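Endance Household Chores Set: Flower Arranging
Data card, maintained by the Furncombe manipulation group

Summary

This card covers the flower arranging portion of the Endance set, a collection of robot recordings made to measure how far present-day machines can be trusted with ordinary work in the home. Other portions (table clearing, towel folding, jar opening) have their own cards and are not discussed in this one.

Flower arranging was added at the request of Rhiannon Hughes, who had argued that the existing chores rewarded firm gripping and little else. A stem is thin, bends when held, and must pass through a narrow opening that the hand itself may hide from view. Household users also have opinions about the result, and a success measure based only on position does not capture them.

Contents

The portion holds 40 sessions. Each session uses artificial flowers and one or more vases. Sessions were recorded by trained operators controlling the arms directly; none of the recordings in this release were produced by a learned policy. Policy trials are reported under Results and distributed separately.

Every session includes a fixed view of the workspace, a wrist view, joint positions, gripper opening, and a short written instruction such as "put the orange flower in the pink vase." Instructions were written by Begoñe Bravo and checked for spelling only. Some are vague, and they have been left as written.

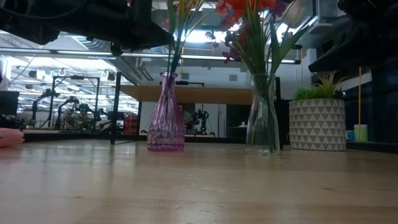
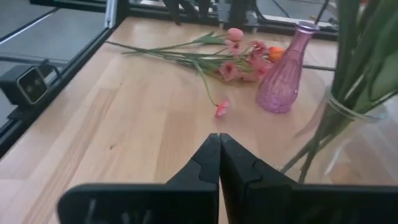 Flower arranging task, fixed view (first) and wrist view (second). Both vases and artificial flowers appear in each view.

Labels

Each attempt is marked as placed, dropped, or abandoned. A stem is counted as placed when it stands in the named vase and the gripper has released it. Stems that catch on the lip and lean outward are marked as placed if they stay up, with the note "leaning." Severyn Antoniuk and Darmawan Chong labeled the sessions independently and settled differences together. Most disagreements concerned the leaning cases.

Results

Two baseline policies, Pop and Femeo, were given 50 attempts each at inserting a single stem into an empty narrow-necked vase. Pop placed 13 stems and Femeo placed 8. Both policies reached the correct flower in nearly all attempts. Failures came mainly at the opening of the vase, where the stem turned in the fingers or struck the rim. Neither policy tried again after a miss unless it was reset by hand.

On this evidence the group does not consider the chore solved. A person can do it while holding a conversation, and the baselines cannot yet do it reliably with one stem and no time limit.

Known limitations

Clear glass is poorly measured by the depth sensors used, and depth values near it should be treated with caution. Artificial stems are stiffer than most cut flowers, so results are likely to flatter the machine. No session includes water. The wrist view often loses sight of the vase opening during insertion.

Use and access

The data may be used for research and teaching. Users who publish results are asked to state which sessions were held out and whether leaning stems were counted as placed. Requests for access and corrections to labels should be sent to Ignacio Campos at Furncombe. Corrections received before the end of August will be included in the next release.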